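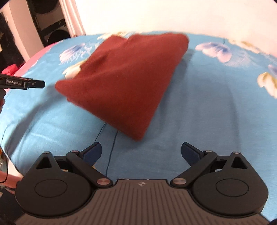 I'd been bugging the perception lead at Limisen for an interview since last September, and when she finally said yes she had one condition: I couldn't ask her when the robot would be in stores. Fine by me! I wanted to talk about the boring stuff anyway, the software that sits between somebody folding a shirt with a gripper in each hand and a policy that can do it on its own.

We talked over video, me with a coffee, her with a very large bowl of noodles she apologized for twice. She asked me to leave her name out, so she's just "she" from here on.

I started with the thing I understand least, which is how the software knows where the gripper is. There's no arm holding it, so there are no joint angles to read off.

"Right, so you have to get the pose from the camera and the motion sensor," she said. "And the camera is looking down at a bed. Do you know how bad a bed is? It moves. You push on it and the whole background moves with you."

I hadn't thought of that at all. I'd figured a busy floral sheet would be great, lots of little features to grab onto. She laughed and said everyone thinks that. The flowers are good features right up until somebody tugs the sheet, and then the tracker happily decides that the gripper moved and the bed stayed put. Their tracker (it's called Skimau, and no, she wouldn't tell me what it stands for) now learns to put more trust in the wall and furniture at the back of the view and less in anything soft.

"It was one of our dumbest looking fixes," she said. "We just turned down the weight on cloth. Drift over a 30 second clip dropped by 40 percent. I was kind of annoyed, I'd spent the whole spring on something much fancier."
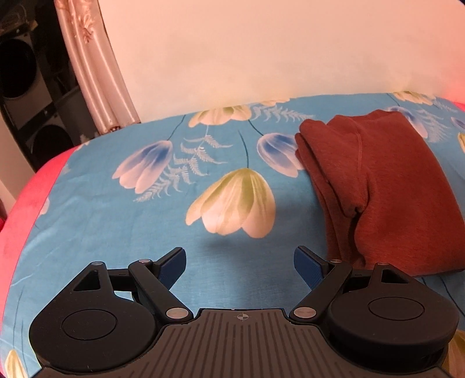 Then we got into the folding itself, and this is where she really lit up. I asked if the software has some kind of model of the garment, like a little digital sweatshirt it keeps updated. They tried that. It was slow and it broke whenever a sleeve ended up underneath, where no camera could see it.

"So we quit asking where every bit of cloth is," she told me. "We ask where the next good edge is, and how sure we are. If we're not sure, the plan is to go look again. A person does that too, you kind of lift a corner and peek."

The policy puts out 32 steps of motion at a time, and they only run the first few before planning again. I asked why not run them all and save the computing. She put down her fork for that one. Cloth slides, she said, and by the time you're deep into the plan you're closing the fingers on a place where the hem used to be. Running the two hands makes it worse, as each one is changing what the other one is reaching for. They had a long stretch where the left and right clocks disagreed by a couple of camera frames and the hands in training looked like they were arguing.

I wanted to know how they caught it. "Trịnh," she said, and I thought she meant a coworker, but it's their replay viewer! It plays both grippers' clips side by side with the estimated paths drawn on top, and you can scrub back and forth until your eyes hurt. She says new hires spend their first 2 weeks in it, mostly just throwing out bad clips.

"What makes a clip bad?" I asked.

"Motion blur right at the grasp. That's the big one. Blur in the middle of a move, whatever, we can live with it. Blur when the fingers close, and you've lost the only part you cared about."

They're sharing some of the clip filtering code with the folks at Larmont, who work on towels and bed linen, and she's hoping the two groups can settle on one file format before everybody writes their own. I asked how that was going. She picked up the noodles again and said, "We've agreed on the timestamps."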